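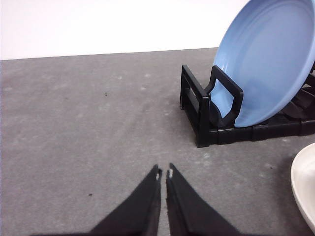 首页 > 厨房收纳 > 沥水架 > 杯盘类 > 客服

Brerkeo 沥水碗盘架 窄长款
六月更新 文/Brerkeo 小店编辑部

先说重点：老款停了，现在发的都是新款。新款底盘加了导水坡，出水口可以换左右。下单前看清楚型号，别再拍错，拍错了来回运费自理。

型号 Jirinine 614，黑色。另有白色，白色缺货，到货时间没定，别催。

适合谁：小厨房，水槽边只剩一条窄台面的。租房的也行，不打孔，搬家拎走。家里人多、一顿饭十几个碗的，一个不够，建议直接拿两个并排放。

放什么：平盘、浅盘、砧板（薄的）、锅盖。深碗能放，但是占位，一只碗顶两只盘。大汤碗不建议，重心高，碰一下容易歪。筷子勺子另配筷笼，Tuvex 的挂式筷笼可以挂在侧边，单卖，链接在本页最下面。

隔栏怎么摆：隔栏是插上去的，间距自己定。厚盘子留宽一点，薄盘子可以密。想留一段空的放杯子也可以，抽掉一片就行。插的时候听到咔一声才算到位，没到位的话盘子一靠就倒。

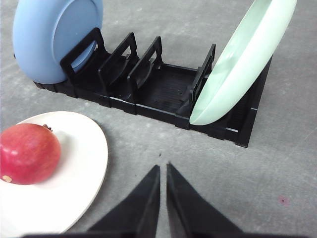 安装与清洗

1. 拆箱，先数配件，少件当天联系客服，隔天再说就不好查了。
2. 底盘放平。台面不平的垫一下脚垫，袋子里有备用的。
3. 出水口对准水槽，伸进去一点点，不然水流台面上。
4. 插隔栏。
5. 盘子朝同一个方向放，沥得快。

清洗：一周冲一次，用软刷。底盘的槽里容易积水垢，白醋兑温水泡一会儿再刷。不要用钢丝球，会花。不要进消毒柜，不要放灶台边上，塑料件受热变型不在质保范围。洗碗机没测过，不敢说能，自己决定。

常见问题

会不会滑？脚垫是软的，干台面不滑。台面有油先擦了再放。

有味道吗？刚拆开有一点，洗洁精洗一遍，通风放一晚。

能竖着放吗？不能，只能平放。

能不能只买隔栏？能，联系客服，按片卖，颜色要备注清楚，不备注默认发黑色。

和 Salem 系列什么区别？Salem 是双层的，高，要占吊柜下面的空间，上层放碗下层放盘。这款单层，矮，窗台下也塞的进去。两个系列的隔栏不通用，别混买。

价格与发货

单个 100 元，配件另算。团购满 300 个走批发价，食堂、民宿、培训厨房都可以谈，要开票提前讲。仓库现有 1571 个，卖完等下一批。下午四点前付款当天发，周二盘点不发货，顺延一天。偏远地区补运费，拍前问。

收到先验货，底盘有裂的拍照发过来，直接补发，不用退旧的。用过有水渍的不退，这条没得商量。

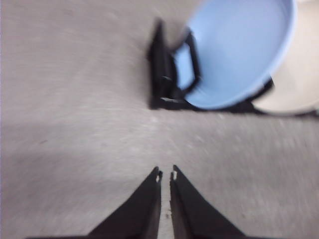

Jirinine 614 黑色，盘子不随货

联系客服：本页右侧在线留言 | © Brerkeo 版权所有 | 返回顶部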